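全部を少しずつ狂わせる仕事　調律師デイヴィダス・ルコシェヴィチュスさんに聞く

約束の時間は午前九時で、着いたときにはもう音が鳴っていた。同じ音が、何度も、である。ダーセンの町はずれにあるウルボナイテ会館は、かつて穀物の取引所だったという建物で、天井が高く、暖房が効かず、椅子が硬い。音楽を聴くのに必要な条件のうち、最初のひとつだけを満たしている。

舞台の上でグランドピアノの蓋が開いていて、そこに男が上半身を突っこんでいた。挨拶をすると、片手だけがこちらに向かって上がった。待て、という意味だと解釈して、硬い椅子で四十分待った。あとで聞いたところ、「どうぞ話しかけてください」の意味だったそうだ。

調律師のデイヴィダス・ルコシェヴィチュスさんは、隣町ラドポートの生まれで、いまはこの一帯のピアノ133台を受け持っている。学校、教会、個人の家、ホテルのロビー、それから一台だけ、フェリー乗り場の待合室。

「待合室のピアノが一番よく弾かれています。そして一番ひどい状態です。この二つには関係がありますが、弾く人のせいばかりとも言えません。扉が開くたびに海の空気が入りますから。あのピアノはもう半分、魚ですよ」

話し方は穏やかで、言うことは穏やかでない。客の名前は出さないが、客のピアノの悪口なら喜んで出す。

まず、素人が必ずする質問をした。調律師というのは、やはり絶対音感があるのですか。

「ありません」と彼は言った。「あったら困ると思いますよ。朝から晩まで、世界中の冷蔵庫がずれて聞こえるわけでしょう。私は音叉を一本持っていて、それが鳴らすラを信じています。あとは全部、足し算と引き算です」

聴いているのは音の高さよりも、うなりのほうだという。二本の弦の高さがわずかに違うと、音が波打つ。わん、わん、わん、と揺れるその速さを数えて、遅くしたり、消したり、わざと残したりする。

わざと残す、というところで私は手帳から顔を上げた。お金を払って呼んだ人が、わざと狂いを残して帰る。それは普通、苦情になる。

「でも、そうしないとピアノは弾けないんです。きれいな五度を十二回積み重ねると、元の音に戻ってくるはずが、少しだけ行きすぎる。昔の人はこれを知って、たいへん落ちこみました。神様が計算を間違えたように見えますからね。それで、行きすぎた分を十二で割って、全部の五度からちょっとずつ削ることにした。これが平均律です。どの五度も少しだけ間違っている。みんなが少しずつ我慢しているから、どの調でも弾ける」

結婚式のスピーチに使えそうですね、と言うと、彼は嫌そうな顔をした。

「使われました。義理の弟に。あれ以来、この話はなるべくしません」

それでも話してくれたので、礼を言っておく。

彼がこの仕事に入ったのは十九のときで、最初の勤め先はブヴデンというピアノ工房だった。木工をやるつもりで門を叩いたら、その日に人手が足りなかったのは調律のほうで、翌日も足りず、翌年も足りなかった。師匠にあたるのがプリート・ブトキエネさんである。いまも工房の二階に住んでいて、階段の下で誰かが調律を始めると、床を踏んで採点する。

「一回踏んだら、高い。二回なら、低い。踏まなかったら合格だと思うでしょう。踏まないときは、留守なんです」

合格のときはどうなるのですか。

「知りません。まだ一度も」

ブトキエネさんにも電話で話を聞いた。弟子の腕前について尋ねると、長い沈黙があって、「時間は守るね」という答えが返ってきた。ついでに電話口の私の声が低いと言われた。褒められたのかと思ったが、回線の話だった。

最初の一年は、ハンマーを握らせてもらえなかった。調律師がハンマーと呼ぶのは叩く道具ではなくて、ピンを回すための長い柄のついたレンチのことだ。彼がやらされたのは、切れた弦をほどいて、太さごとに分け、紙に包んで、太さを書くことだった。ブヴデンで作っていた型のピアノには弦が229本ある。鍵盤は八十八しかないのに、である。

「中音から上はひとつの音に三本ずつ張ってあります。低いほうは二本になって、一番下は一本。三本の弦がぴったり揃うと、一本のように鳴るんです。これが難しい。離れた音同士は、多少ずれていても人は許します。隣に住んでいる三本がずれていると、誰でも気がつく」

今度は私が嫌そうな顔をする番だったが、彼はスピーチのつもりで言ったわけではないらしく、そのまま作業に戻った。フェルトの長い帯を弦の間に押しこみ、三本のうち両側の二本を黙らせて、真ん中だけを鳴らす。それから片側を放して、合わせる。もう片側を放して、合わせる。ピンを動かす幅は、見ていてもわからない。手首に力が入ったな、と思うと、音のほうがもう変わっている。

「回すだけなら子どもでもできます。置いてくるのが難しいんです」

置いてくる、というのはこういうことだ。ピンは木の板に刺さっていて、ねじれながら回る。手を離すと、ねじれたぶんだけ戻ろうとする。弦のほうも、途中の駒のところで引っかかっていて、強く弾かれたとたんに滑る。だから、合った、と思った瞬間に帰ると、一曲目の半ばで全部が狂う。彼は合わせたあとで、鍵盤を殴るように叩く。近所から苦情が来ませんかと聞くと、「来ます。だから朝にやります。朝なら、寝ぼけていて苦情の文章がまとまらない」と答えた。

季節の話になると、声に実感がこもった。十月が一番忙しい。どこの家でも暖房を入れはじめ、響板が乾いて縮み、夏のあいだ膨らんで高くなっていた音が、今度はそろって下がる。客はそれを、ピアノが壊れたと言って電話してくる。

「壊れていません、季節が変わったんです、と説明します。すると皆さん、いつ直りますかと聞く。春です、と答えると、それは困ると言われます。私も困ります」

ではどうすればいいのかと聞くと、部屋の湿度を一定に保つこと、窓と暖房器具から離すこと、上に花瓶を置かないこと、だそうだ。三つめを言うときだけ、彼は目を閉じた。過去に何かがあったのだと思う。水か、と聞くと、水と、それから魚、と言った。花瓶の話だったはずだが、深追いはしなかった。

ピアノの中からは、いろいろなものが出てくる。鉛筆と硬貨は数に入らない。弾いている人の目の前に鍵盤と同じ幅の隙間があるのだから、落ちないほうがおかしい。彼が見つけて一番うれしかったのは、ある教会のアップライトの底にあった手書きの楽譜で、未発表の名曲かと震える手で開いたら、前の調律師からの伝言だった。「このピアノは諦めろ」とあったそうだ。日付は彼が生まれる前のものだった。

「もちろん諦めませんでした。5年かけました。いまは、諦めろという意味がよくわかります」 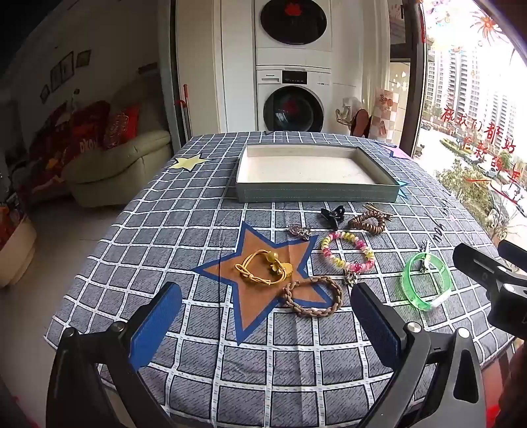 調律師の道具鞄というものを、私は外科医の鞄のように想像していた。中身に全部定位置があって、目をつぶっても手が届くような。ところがデイヴィダスさんの鞄は立派な仕切りがついているのに、仕切りの中にはほとんど何も入っていない。ゴムのくさびもフェルトの切れ端も、鍵盤の横に広げた布の上に散っている。入れ物というのは、たいていそういう目に遭う。写真のテーブルにしても、奥に内側の白い立派なトレイが控えていながら中は空で、髪飾りやブレスレットは手前の、青い縁取りの大きな茶色い星がついた格子柄の布の上に出ている。そう言ってみると、彼は我が意を得たりという顔をした。「しまってあるものは使えませんからね。師匠は使うたびに鞄に戻せと言います。戻しているあいだに、いま聴いていた音を忘れるんです」。ブトキエネさんに確かめると、「あれが忘れるのは、戻すからじゃない」とのことだった。

機械の話も避けては通れない。いまは携帯電話に入れられる調律用のソフトがあって、弦を鳴らせば高いか低いかを針で教えてくれる。安いものなら昼食より安い。これは脅威ではありませんか、と聞いた。

「私も使いますよ。ひどく下がったピアノを大まかに引き上げるときは便利です。師匠には言わないでください」

この記事が出ることは伝えてあるのだが、彼は平然としている。ブトキエネさんは新聞も雑誌も読まない、読むのは湿度計だけだ、というのが根拠らしい。

「ただ、針が真ん中に来たら終わりかというと、そこから先があるんです。弦というのは理屈どおりに鳴らなくて、硬さがあるから、倍音が少し高めに出る。その出方がピアノごとに違います。小さいピアノほどひどい。だから高音は計算より高めに、低音は低めに、引き伸ばして合わせていく。どのくらい伸ばすかは、そのピアノと相談です。機械も最近は相談するらしいですが、あちらは返事が早すぎる」

お客さんに違いはわかりますか、と意地の悪いことを聞いた。

「わかりません」。即答だった。「わからないけれど、いつもより長く弾くんです。弾く時間が延びる。ホテルのロビーなんかだと、それで苦情が来る」

どちらに転んでも苦情の来る商売である。

弟子は取らないのかという話になると、これまで2人来て、2人とも辞めたという。ひとりは耳がよすぎて、平均律の五度に耐えられなかった。純正な響きを捨てるたびに悲しそうな顔をするので、見ているほうがつらかった。いまは合唱の指導をしていて、幸せらしい。もうひとりは耳は普通で、手も悪くなく、見どころがあったのだが、運転免許がなかった。133台のうち、バスで行けるピアノは驚くほど少ない。

「ですから条件は、耳がほどほどで、車に乗れる人です。募集広告にそう書いたら、タクシー会社から電話がありました」

昼前になって、仕事はようやく終わりに近づいた。最後に彼は曲をひとつ弾く。確認のためだと言うが、毎回同じ曲で、しかも途中までしか弾かない。知らない曲だったので題名を聞いた。

「ブヴデンの工房で、師匠がいつも弾いていたんです。題名は教えてもらっていません。続きも」

電話のときにそれを聞いておけばよかったと思い、後日もう一度ブトキエネさんにかけた。曲の出だしを受話器に向かって歌ってみせると、しばらく黙ってから、床を踏む音がした。2回だった。

デイヴィダスさんにそれを伝えると、低かったんですね、と真面目な声で言われた。次の仕事があるからと、通話はそこで切れた。フェリー乗り場へ行くところだった。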